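Section 5. Suturing the Tissue Block

Applies to: Jorneck layered tissue block, part 509, used with the Cosero suture practice set. Read Section 4 (Thawing and Mounting) before you begin. The block must be on the drape with the fat layers facing the front edge of the table and the incision running left to right.

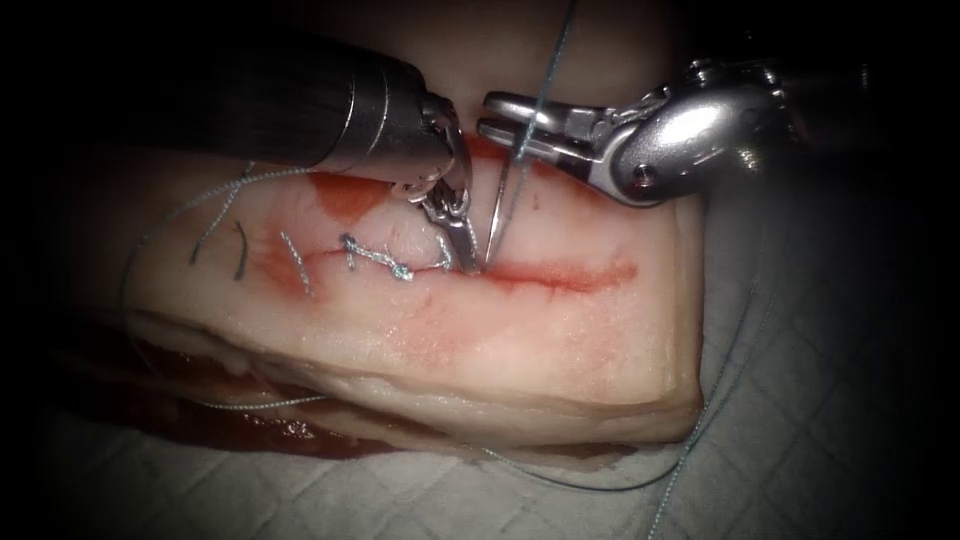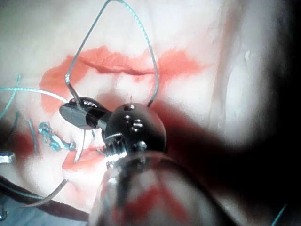
Figures 5-1 and 5-2. Curved needle and suture thread at the incision.

5.1 Before you start

Check that the following are within reach:

Curved needles, in the closed needle case
Braided suture thread, precut
Thread scissors
Gauze pads
Sharps container with lid
Stitch record sheet

CAUTION: The tissue block is an animal product. Wear gloves for every step in this section. Do not bring food or drinks to the table.

CAUTION: Count the needles out of the case and write the number on the record sheet. The same number must go into the sharps container at the end of the session.

5.2 Preparing the incision

1. Wipe the top surface of the block with a damp gauze pad. Wipe along the incision, never across it.
2. Press lightly on both sides of the incision and let go. The edges should come back to nearly the same height. If one side stays low, lift the drape and smooth out any fold under the block.
3. Apply the red marking fluid with the dropper from the practice set. Use two drops for each stitch you plan to place. Smears on the top surface do not affect the exercise and can be left until cleanup.

Note: The marking fluid stains cotton. It washes out of the drape in cold water if the drape is rinsed the same day.

5.3 Loading the needle

1. Thread the needle and pull through enough thread for one stitch and its knot. For interrupted stitches, 127 mm is enough. Longer pieces tangle.
2. Hold the needle in the jaws so that the point is free and the curve faces the tissue.
3. Close the jaws fully. Check that the needle does not turn when the thread is pulled gently.
4. Let the slack thread stand clear of the incision before the point is lowered. Thread lying across the wound is easily caught under the next stitch.

Note: Never hold the needle by its point. A bent or dull point tears the top layer and leaves a wide hole. Discard the needle and record it as damaged.

5.4 Placing an interrupted stitch

Work along the incision from one end to the other. Do not start in the middle.

1. Rest the tips of the second instrument on the surface beside the entry point, with the jaws closed. This keeps the edge from lifting.
2. Set the point against the tissue at a right angle to the surface.
3. Drive the needle in by turning it along its own curve. Do not push it straight ahead.
4. Bring the point out on the opposite side, at the same distance from the edge as the entry point.
5. Release the needle, take hold of it again on the exit side, and draw it through along the curve.
6. Pull the thread through until a short tail remains on the entry side.
7. Tie a square knot. Add one more throw if the thread slips.
8. Move the knot to one side of the incision and trim the tails.

CAUTION: Stop pulling when the edges meet. If the surface puckers, the stitch is too tight. Cut it out and place it again through new entry and exit points.

5.5 Checking the row

Check the row after each knot, before the next stitch is started.

Edges gap between stitches: spacing is too wide. Add a stitch in the gap.
Edges overlap: the two sides were taken at different depths. Remove the stitch.
Loop stands up from the surface: the knot was not drawn down. Cut and replace.
Thread looks frayed: it was held in the jaws too many times. Change to a new piece.

A block that has been out of the cooler for more than 40 minutes becomes soft and will no longer give a fair result for knot tension. Write the time on the record sheet and finish the row on a fresh block.

5.6 Ending the session

1. Place all needles in the sharps container and compare the count with the record sheet.
2. Pick up cut thread ends with a gauze pad.
3. Seal the block in a Lashari waste bag. Used blocks cannot be refrozen.
4. Rinse the drape and hang it to dry.
5. Wipe the table with disinfectant and leave it wet for the time given on the bottle.

Replacement thread is supplied on spools of 1000 cm. Order by part number from the list in Section 9.

Revised 1 Sep 2024. Replaces the April edition.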